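Subject: Re: [room-acoustics] Speech privacy in glass-fronted offices, Parkmont retrofit
From: Traian Olteanu
To: room-acoustics list

Tincuța Preda wrote:

> We have a row of small offices with glass fronts at Parkmont. The
> tenants on the Sârbu side complain that they can follow phone calls
> from the corridor word for word. The glass supplier wants to sell
> us thicker laminated panes. The contractor says the ceiling is the
> problem. Before I sign for either I would like to know what order
> people here would work in. The blinds are staying, so please don't
> tell me to remove them. Budget is small and all work has to be done
> after 6 p.m.
>
> Also, is there any point in absorbers on the back wall? One firm
> has offered panels and claims they will "seal the room."

Tincuța,

I would not sign for the glass yet. The pane is usually the best part of a front like this. What you hear in the corridor comes through the weakest path, and until that path is closed, the rating of everything else hardly matters. Order of work as I would do it, with comments.

1. Door perimeter

Start with the door leaf. A frameless glass door has a gap on the lock side, a gap on the hinge side, and a gap at the floor, which is the worst of them because it is open along its full width. Ordinary clip-on plastic seals cover the sides and get left off the bottom. Speech intelligibility sits mostly in the consonants, and those are short wavelengths that pass through a thin slot with very little loss. Frosting does nothing for sound either way – I mention it because I have seen it sold as a privacy upgrade in both senses. Check the strike at the lever handle too. If the latch lets the leaf rattle when you push on it, no seal on that side will be compressed.

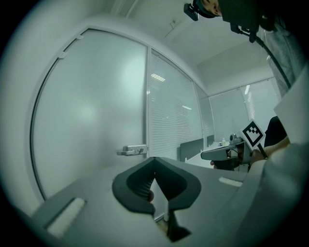

2. Seal type

Get the profile drawing before you order. Fin seals work on glass if the fin is bent over by the closed leaf along its whole length. They fail at the ends, where two pieces meet, and in any corner where the installer cut square and hoped. Brush seals are for drafts and dust. I would not pay for them here. For the bottom edge you want a drop seal in a rail clamped to the glass, adjusted so that it lands on something hard. Carpet under a drop seal defeats it, so budget for a flat threshold strip. Ottmar Baumgart posted test notes on drop seals to this list last November, and his results match mine: most of the variation was in the adjustment and very little in the product.

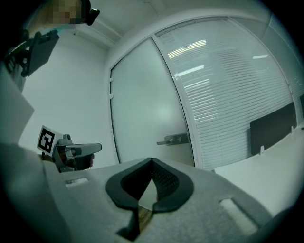

Corners deserve a separate line in the specification. Butted rubber strips look closed from a standing position, and the inspection is nearly always done from a standing position, with the lights on and the door shut. Ask for mitered and glued joints, or for molded corner pieces if the Usthorpe catalog still lists them. What you are trying to avoid is the shape between the two curved black pads in the photo above: thick rubber edges coming inward toward a point, and still a small triangular opening that you can see the floor through. A hole that size at the foot of a door is audible in a quiet corridor. Put a flashlight on the floor inside the room, turn off the corridor lights, and go around the frame at knee height. It takes two minutes per door and costs nothing.

3. Head of the partition

Your contractor may be right as well. If the front stops at a suspended ceiling and the void runs over all the offices, sound goes up through the tiles and down again. Lift one tile on each side of the partition line and look. If there is no barrier above, fit one. Our fix at Jovosero was 80 mm mineral wool slab with a board facing, cut tight around the ducts and taped. The wool alone was not enough there, and the facing had to go on in a second visit.
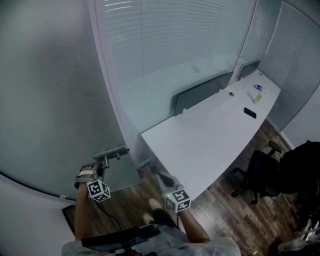 Do the duct crossings in the same visit, while the tiles are down. A shared return grille will undo the barrier, and a lined elbow on each side is normally enough for offices of this size.

4. Absorbers

To your last question: panels do not seal anything. They lower the reverberant level in the room, and so a little less reaches the front. With a hard desk, glass, and painted walls there may be a small gain, and callers will tend to speak more quietly in a less lively room. I would fit two panels in one office as a trial after items 1 to 3 are finished, and compare it with the office next door. The blinds can be left out of the calculation. Slats of that kind are close to transparent at speech frequencies.

5. Measurement

Measure before and after with the same source position and the same corridor position, door closed and latched. Record the background level each time. Work after 6 p.m. means the ventilation may be on setback, and a quieter corridor will make the finished job look worse than it is. Petrică Roman has a one-page form for this and will send it if you ask him off list.

If you can post the partition section and the ceiling plan I will look at the head detail. The attachment limit on this list is small, so please send PDFs and leave out the tender documents.

Traian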